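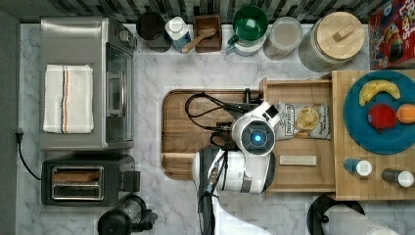

One of the kitchen counters at the Janwood open day, with fruit, chips and the boards laid out.

The Janwood open day runs every June in the old Segers warehouse, a short walk from the train station. I had been meaning to go for a few years. This time I took the 9:40 train and was at the door before most of the crowd.

Entry is free, but they ask you to sign in at the desk and take a paper map. The map is worth having. Stands are numbered up to 101, although a lot of the numbers are skipped, and the kitchen section is at the far end from the entrance. I walked past bathroom fittings, closet systems and a long row of interior doors before I got there.

The kitchen section had 14 displays this year. Most are set up as working counters, with food and everyday items out on them, so you get an idea of how much room is left once a surface is in use. I liked this more than the bare showroom style. A counter always looks big until there is a plate and a cutting board on it.

I spent the longest at the white marble one with gray veining. It has a dark patterned tile backsplash and a dark gray wall at the left end, and the contrast works well. I had thought a dark backsplash would make a counter feel closed in. With a white top it didn't bother me, and I came home less sure about the plain white tile I had picked out.

What I took from that counter was mostly about wood. There was a medium-brown cutting board with rounded corners and a juice groove around the border, and on the right a butcher-block board made of light strips. Between the two was an open tray with raised sides, like a drawer without its cabinet, in a light-colored wood. Three different woods side by side on marble sounds like too much, but it looked fine to me. They had a bag of potato chips in the tray. At home our chips go on top of the refrigerator and get forgotten, so a tray on the counter may be a better plan, or a worse one, depending on who is in the kitchen.

The fruit was on a big round teal-blue plate: a banana, an apple and an orange. I noticed the plate more than the fruit. We have always used a deep bowl, and whatever is at the bottom goes soft before anyone sees it. A flat plate takes up more counter but you can see everything on it. The containers stood in a row along the back, against the tile, and that left the front of the counter for the boards. I measured my own counter when I got home and I can do the same if the toaster moves.

Hamier had the stand across the aisle, with boards and trays for sale. Prices were fair for the larger boards and high for the small ones. I bought a board with a groove, a little smaller than I wanted, and a tin of board oil. The man at the register told me to oil it once a week for the first month and then whenever it looks dry.

Katix was giving a talk on sealing stone at 11:30. I stayed for almost 7 minutes — the sound from the next stand made it hard to follow — and picked up the leaflet instead. It covers the same ground, including a page on lemon juice and wine marks.

Lunch was soup and bread from a cart in the loading bay. There were only 4 tables, so eat early or plan to stand. Coffee was better at the place by the station.

If you go, bring a bag and a tape measure. Parking on the warehouse side was full by noon. The return train leaves at ten past every hour, and the platform is across the footbridge.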